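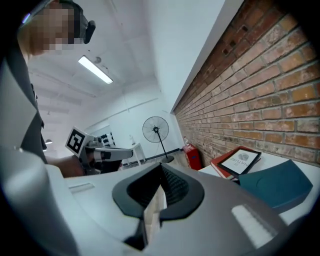

Where do books and tablets end up in a shared room when no shelf is close by?

They end up on the nearest flat surface at hip height, usually a table, and they tend to be stacked with the larger item underneath.

Figure 4. Room with an exposed brick wall. A white table stands in front of the bricks, with a tablet lying on a red hardcover book.

5.2 Tables along the long wall

The survey covered 47 rooms in converted buildings in Hutthorpe, most of them in the Kollico block and the rest in the Kermani annex. Each was recorded with the Ernon form, which lists the fixed parts of a room first (walls, ceiling, lighting, outlets), then the furniture, then the small items lying on top of the furniture. The full list runs to 3,000 entries. This section deals only with the 500 that were logged as reading matter, which on the form means printed books, magazines, loose paper, and tablets with a page open.

Bare brick is the feature that most affects where the tables go. In a room with plaster on all sides, shelves are put up early and the tables drift toward the middle. Brick is harder to drill and the mortar in these buildings is soft, so the tenants leave the wall alone and push a table up near it. The wall in Figure 4 is weathered and orange-red, with even courses and pale mortar, and a few of the bricks near the top are chipped or darkened. We recorded damage of this kind under "surface, minor" and did not follow it further.

The back wall in the same figure is white with a dark baseboard. Mixed walls like these were common in our sample. Tenants told us that they thought of the brick side as the good side of the room and kept tall furniture off it. The lighter items - fans, side tables, floor lamps - were moved to the painted walls instead. A black standing fan on a thin pole is set against the white wall in Figure 4, and a small white side table is also in that part of the room. The form has no separate line for fans, so they were entered as furniture. We would change this in a later version, as a fan is moved far more often than a table is.

Stacking was simple in nearly every case. A tablet was placed on a book more often than a book on a tablet, and the reason given was nearly always the screen. People also said that a hardcover made a better base than a paperback, which bends and lets the tablet slide. The pair in Figure 4 follows the usual order. The red book lies flat and the black-framed tablet rests on top, its screen showing a light page with a round gray emblem and the word "NATURE" in dark letters. On the form such a pair was entered as two items with a shared position, and the lower one was marked "covered".

Covered items caused the most trouble in coding. A title could not be read without lifting whatever was on top, and our rule was to leave everything where it lay. Covered books were therefore logged by color and binding alone. This is enough for questions of placement, but it means that the list can't be used to study what people read. Readers who want that kind of result should look at the loan records kept at the Kermani annex, although these leave out books that tenants brought from home.

Lighting was noted for every table. Long fluorescent fixtures were the standard ceiling light, with pendant lamps added in some rooms by the tenants themselves, and both types are present in Figure 4. We had expected reading matter to gather under the brightest fixture. In the Kollico rooms it did not. Tables kept their place along the wall whatever was overhead, and several tenants asked about this said they had never thought of moving them.

Safety equipment was entered as part of the fixed room. The red fire extinguisher cabinet at the base of the brick wall is typical of where these were placed, and the floor in front of them had to stay clear under the house rules. This shortens the run of wall that a table can use. Section 5.3 gives the usable wall length for each room and sets it against the number of tables.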